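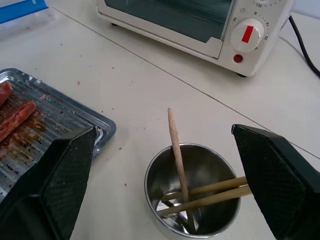
Dorin Grecu says a toaster oven this size is good for toast and regret, and that anyone who wants to bake should save up for a proper one. He left that under my last post, before I had even plugged the Caketti in. I've now used it since May, and I agree with him more than I'd like, with a couple of exceptions.

First, what you get. It's a plain white box with two dials, a glass door, a metal baking tray with grooves along the bottom, and a cord at the back. The lower dial is the timer and the numbers run round it in minutes. The one over it sets the heat. The markings come from the Chinese version and the seller, a shop called Sorico, doesn't include anything in English. You can work it out in a minute, but I think a printed card would have been the least they could do for 38 dollars.

The listing promises "even golden results every time." No. I covered the tray with slices of cheap white bread and the back ones were brown while the front ones were still thinking about it. Turning the tray halfway through fixes most of that. It also means opening the door, and a little oven loses its heat fast when you do.

I don't trust the heat dial either. I put a hanging thermometer inside, set the dial to 150 and waited. It settled at 170. Fine, now I know, and I set it low for everything. Cookies came out well after that – 4 to a batch, if you like them with space between them. A frozen pastry took longer than the package said and the bottom was paler than I wanted.

The timer is the wind-up kind. For short times you have to turn it well past your number and come back, or it stops early. Small settings are a guess whatever you do. I use my phone.

Cleaning: the grooves in the tray hold on to burned cheese like nothing else I own, and I've gone at them with an old toothbrush more than once. Crumbs also get out onto the table whenever I slide the tray out, and a white table shows every one. The glass is dark enough that checking on food means bending down and squinting.

What I do like is that it heats up quickly, it doesn't take over the table, and reheated pizza is far better than anything a microwave does to it. For 2 people who mostly want cheese on toast, it does the job.

I had a Fevum before this one. It cost more, browned more evenly, and the door hinge gave out. The Caketti hinge is still tight, so I'm keeping it for now. I wouldn't pay full price for it, and I'd skip the extra rack Sorico tries to sell you at checkout. It sits too close to the top to fit anything thicker than a slice of bread.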